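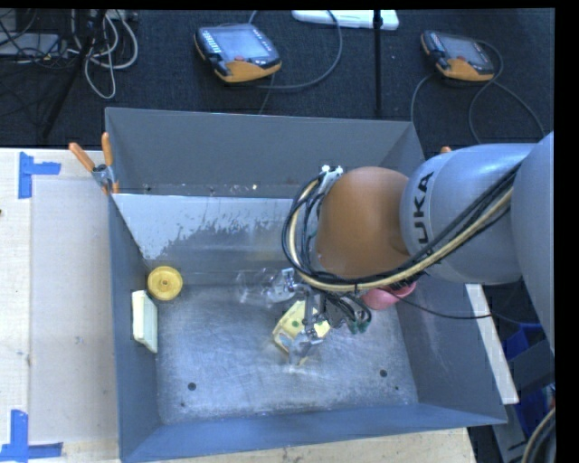
*KUKA arm and gripper over the metal bin, with two teach pendants on the floor behind.*

Selvaraj Talukder wrote most of the bin picking procedure used in the Bekby cell, and he would like it to be shorter. The current version has 163 numbered items. "An operator at the start of a shift will read one page," he said. "The rest has to be built into the cell or it will be skipped."

The procedure grew out of an internal review in May, when the group went through 891 logged stops. Talukder sorted them by what the operator had to do afterward. Most needed only a restart. The group that worried him was the one where a person had reached into the bin before the arm was in a safe state.

"The old text said to make sure the robot is stopped," he said. "Stopped is a vague word. A robot waiting for a signal is also stopped." The text now requires the operator to confirm the stop on the pendant, keep that pendant in hand, and only then enter. With more than one pendant in a cell, each must be labeled for its controller. Talukder regards an unlabeled pendant as a fault, to be reported before work starts.

Fixturing takes up a full section. Bin position is marked with tape on the work surface, and the bin is clamped at the rim. Talukder accepts spring clamps for trials at low speed. "For production I want a bolted stop," he said. "A spring clamp holds until the gripper pushes on the wall, and then you have a bin that has moved a few millimeters and a program that doesn't know it." The position check is repeated after any contact fault.

Hoses and cables on the arm are inspected at the wrist first, where the bending is worst. The rule is to jog each wrist axis to both ends of its working range and watch the bundle through the whole motion. Loose signal wires near the gripper must be tied back before the first automatic cycle. Cables on the floor are covered in one line, which he admits is too little.

On load, he is strict. Trials start with no more than 4 objects of mixed shape in the bin, including one that can lean against a wall. Wall picks come before full bins because they produce most of the hard contacts.

The Ulto and Ivix sites still use their own checklists. Sikder adopted the Bekby text with 3 changes, all to the wording on restart authority. Talukder has asked for those in writing and expects to include two of them in the next revision.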